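Military Mail and Message Delay in a Volunteer Unit: Report on a Term Project

Arsalan Rizvi and Siobhán Nic Aodha
2 December 2021

1. Background

Foreign volunteers who join an armed force abroad keep in touch with home under rules that differ from unit to unit. Some units permit personal phones in rear areas and prohibit them forward of a set line. Others collect all phones on arrival and route personal messages through a single office. The second arrangement is older and resembles the field post systems of the last century. It has received less attention in recent writing on foreign fighters, which tends to deal with recruitment, motive and legal status.

This project looked at one archive of such messages. The Laltton collection holds the outgoing and incoming slips of a volunteer company that was quartered at Prata and later moved to Kavum. Each slip carries a date of writing, a date of release by the company office, and in most cases a date of receipt. The text of the messages was closed to us. We worked from the dates, the direction of travel and the office stamps only.

2. Material

The collection contains 1768 slips. Of these, 553 lack a date of receipt and could be used only for the first part of the analysis. A further 141 have a release date earlier than the date of writing. We treated these as clerical errors and set them aside. The office used two stamps, one round and one square, and the square stamp appears only after the move to Kavum.

The slips had been scanned before we began, but the scans had not been transcribed. Handwriting was read by both authors separately and entered by hand into a shared table. Where the two readings differed, the slip was read a third time with both authors present. The most frequent source of disagreement was the numeral 1, which one clerk wrote with a long upstroke and which can pass for a 7.

3. Method

Delay was split into two parts. Office delay is the time between writing and release. Transit delay is the time between release and receipt. The two are easily confused in memoirs, where a soldier will say that a letter "took weeks" without knowing where the weeks were spent.

All entries went into a table with one row per slip. Dates were typed in a single format -- day, month, year -- and the delay values were calculated from them afterward. No delay value was typed directly. 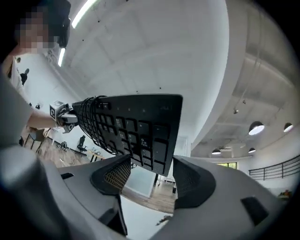 Why was office delay measured apart from transit delay?

The company could control the first and had no say in the second. A slip held at the office reflects a decision or a shortage of staff inside the unit, while a slip held in transit reflects the roads and the civil post.

We also recorded whether a slip was outgoing or incoming. Incoming slips passed through the same office, and the rules required that they be read before they were handed over.

4. Results

Office delay was short at Prata and uneven at Kavum. At Prata most outgoing slips were released the day after writing. At Kavum the slips were released in batches, and the longest gap between two batches was 72 hours. Slips written just after a batch had gone out waited for the next one, and this accounts for most of the spread.

Transit delay changed less than we expected. The move to Kavum put the company farther from the railhead at Skollisine, yet transit times for outgoing slips stayed close to their earlier level. Incoming slips were slower at both places.

The December slips stand out. Office delay rose for incoming mail and stayed flat for outgoing mail. The office log gives no cause. A larger volume of holiday mail would fit the pattern, but the log does not record volume and we cannot test this.

5. Limits

The slips that lack a receipt date are not spread evenly. They cluster in the first weeks at Kavum, so the transit figures for that period rest on fewer records and should be read with care. The 141 slips set aside may also hide real cases -- a clerk catching up on a backlog could have stamped the wrong day on a whole batch. We did not attempt to correct them.

The archive says nothing of messages sent outside the office. Members of the company on leave in Skollisine could post letters themselves, and the company orders mention this twice as a breach of discipline.

6. Further work

The company orders have been read only in part. A full reading would show whether the batch system at Kavum was ordered or grew out of habit. The square stamp should also be checked against the office staff list, which the Laltton archive holds in a separate box that had not been cataloged when we finished.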